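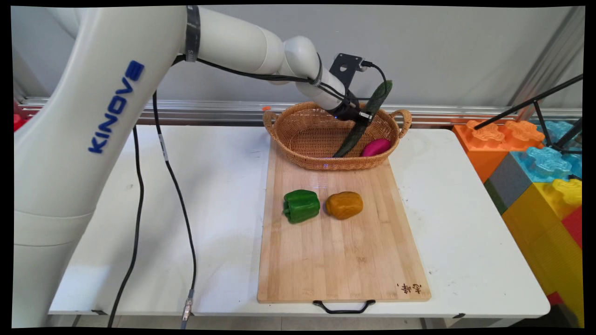 Do I need a full competition licence to co-drive in a club rally?

For our rounds a basic clubman-level licence is enough, for the co-driver as well as the driver. You fill in the form, pay the fee, send it off and carry the card with you on the day (a photo of it on your phone is fine at our sign-on desk, though other clubs can be fussier). If you're stepping up to a state round you'll want to check the supplementary regs, as they can ask for more.

I've never read a pace note in my life. Is that a problem?

Not for the Surkuvcombe round! It's run off a road book with simple arrow diagrams, so all you're doing is calling the next junction and the distance to it. I did my first one sitting next to Recep Yaman in his old two-wheel-drive hatch, and I called a left as a right before we'd even reached the trees. He forgave me. If you'd like to have a go with proper notes, come along to the Naylor night in May, where Tracey Tunstall plays in-car footage and hands out the notes so you can read along out loud. It's a bit embarrassing for the first ten minutes and then it's brilliant fun.

What do the numbers in pace notes mean?

Depends whose notes they are, and that trips up heaps of people. Most of our crews use one to six, where one is the tightest and six is nearly flat, but Jordan Sedgwick runs his the other way round and goes up to 7 as well. So ask your driver before you get in, and get them to talk you through a page with the car parked.

Will I get carsick?

Maybe. I did, twice. What helped me was a decent breakfast, plain stuff like toast, and looking up between calls instead of staring at the page the whole way. Ginger tablets work for some people. Have a chat to your chemist if you want something stronger, and check it's allowed and won't make you drowsy. Keep a bag in the door pocket and don't be shy about it.

What should I bring on the day?

Licence, club membership card, helmet, frontal head restraint, race suit, and boots you can run in. On top of that I take:

Two pencils and a sharpener (pens give up when it's cold)
A clipboard with a bulldog clip at the bottom
A cheap stopwatch
Water and something to eat
A jumper, even in summer

Have a look at the dates on your helmet and suit well before the event. Scrutineering will, and it's a long drive home if they're not happy.

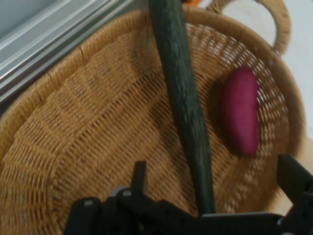 How long is the Surkuvcombe round?

It's 116 kilometres all up, and that includes the touring sections on public roads. There are 7 special stages, with a service break of almost an hour in the middle. Cars leave at one-minute intervals and the first one's away at 8 am, so be at sign-on early if you've got a low number.

Who does the time card, me or the driver?

You do! The time card lives with the co-driver from start to finish. Hand it over at each control, get it back, and read what's been written on it before you drive off. Once you've left, fixing a mistake is a real headache. Don't book in early either, as you can be penalised for that just the same as for being late. Yvonne Hartley looks after our results and she's lovely, but she can only work with what's on the card.

What happens if we break down on a stage?

Get the car off the road if you can, get yourselves out and well clear, and put your triangle out back up the road before the car. Then show the OK board to the next three cars and anyone after them. If somebody's hurt, show the red SOS side and keep showing it. After that it's mostly waiting for the sweep car, so that jumper will come in handy.

I don't have a driver. Can you find me one?

We can try. Alfie Dawber keeps a list of drivers looking for someone to sit beside them, and it's usually longer than the list of co-drivers, so your odds are good. Tell him what you've done before (nothing is a fine answer), how far you'll travel, and whether you can chip in for fuel and entry.

Do you lend out intercoms?

We've got a couple of Bollov sets that members can borrow for a round. They have to be booked through Alfie and they need to come back with fresh batteries in them, please.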